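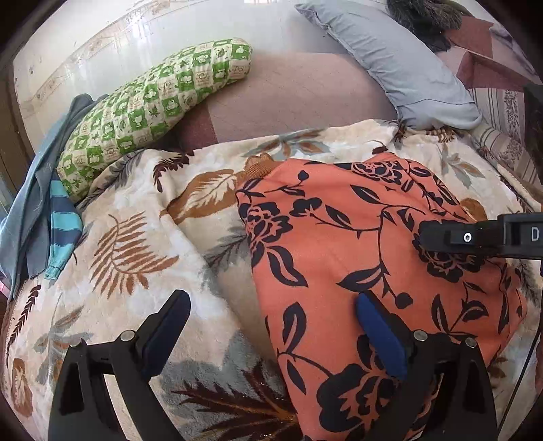
How do I line up the gripper width signal with the camera video before training?

Estimate one time offset per recording by comparing the finger gap you measure in the video with the gap your encoder reports, then shift the encoder log by that amount and resample it onto the video timestamps. The whole job takes a few minutes per session once you have it scripted, and I'll walk you through how I do it with Tenora, the little alignment tool I keep coming back to.

First, a word on why I fuss over this so much. When I started on the Starnby bedding set (pillowcases, blankets, clothes left on beds, all that lovely soft stuff), I trusted the timestamps as they came off the logger. The policy trained fine and the loss looked great, and then it closed its fingers late on nearly every grasp. I spent most of May blaming the network! Cloth is unforgiving that way – a mug will sit and wait for you, but a fold of fabric slides off the pad if you lift before you've properly pinched it.

Step 1. Get the finger gap from the video

Run the finger tracker over the recording. It looks for the inner face of each pad and writes one gap value per video frame. If your two pads don't match in color, as mine don't (one is black and one is dark blue), give each side its own color range in the settings. Patterned fabric with black printing can fool the black range, so limit the search to the lower part of the view, where the fingers live.

Step 2. Load the encoder log

Tenora expects two columns, time in milliseconds and width. Check that the time column only ever goes up. One of my logs from the Werville recordings had a clock reset halfway through, and I had to split it into two files and treat them separately.

Step 3. Find the offset

Pick a stretch with several clear open-and-close motions. I use 400 frames, and longer is fine if you have the patience. Normalize both signals to run from zero to one, then slide one across the other and keep the shift with the highest correlation. On my setup the answer came out at 43 milliseconds, with the encoder running behind the video.

Plot the two curves on top of each other before you go on. Please don't skip this, even if the score looks wonderful – a very regular rhythm of opening and closing can match itself one whole cycle off.

Step 4. Shift, resample, save

Apply the offset, interpolate the width at every video timestamp, and write the result back next to the video. I drop anything at the ends that has no encoder reading, so the files come out slightly shorter. Of 1,058 recordings, 616 needed trimming, never by more than a handful of frames.

Step 5. Check the contact moments

Open a few recordings in Vass, or whichever viewer you like, and step through to where a pad first presses into the cloth. The width curve should be heading down before the fabric bunches. Keep in mind that one pad often touches well ahead of the other on a soft pile, so a wide reading at first contact is perfectly normal and you shouldn't "correct" it.

If the match is good at the beginning and poor at the end, you have clock drift, and a single offset won't do. Estimate one near each end and interpolate between them.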